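Demonstration collection (robotics)

Demonstration collection is the gathering of recorded examples from which a learning system is taught to control a robot. Each example, usually called a demonstration or an episode, pairs what the robot's cameras and joint sensors recorded with the commands given to the arm at the same moments. The term covers both the recording itself and the checking and labelling that follow.

Methods

In most programmes an operator guides the arm from a distance, using a second arm, a hand controller or a tracked glove. In kinaesthetic teaching the operator holds the arm and moves it directly, a method that is simple to set up but leaves the operator's hands in the camera's view. The Swanepoel method, named after the workshop in which it was first used, combines the two: the arm is led by hand once, and later examples are given remotely.

Workspace and objects

Tasks are commonly set on a plain table with a fixed camera beside or above it. Household articles and toys are preferred to machined test pieces, and a drawer, a packet or a plate may each serve in several tasks. Objects not needed for the task are often left within view, so that the system learns to act among them. 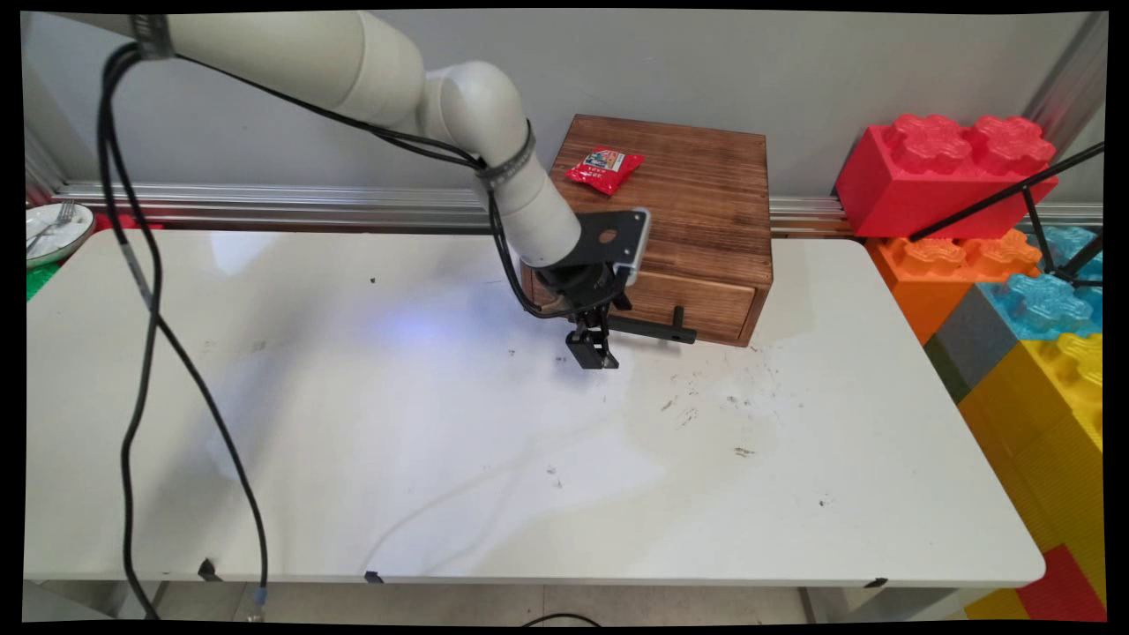
Size of collections

The Flaltura collection, begun in May at the Ranport laboratory, contains 534 demonstrations of 11 tasks. Its rules require no fewer than 20 seconds of recording before an episode may be accepted. Skikavo, a later collection, sets a target of 200 demonstrations for each task and moves the objects to new positions after every 50.

Checking and labelling

Recordings are reviewed before use. Episodes with missing camera data are removed. Failed attempts are kept in some collections under a separate label, as they can be used to train a system to recognise error. A short written instruction, such as "open the drawer", is attached to each accepted episode.

See also

Imitation learning
Remote operation
Robot gripper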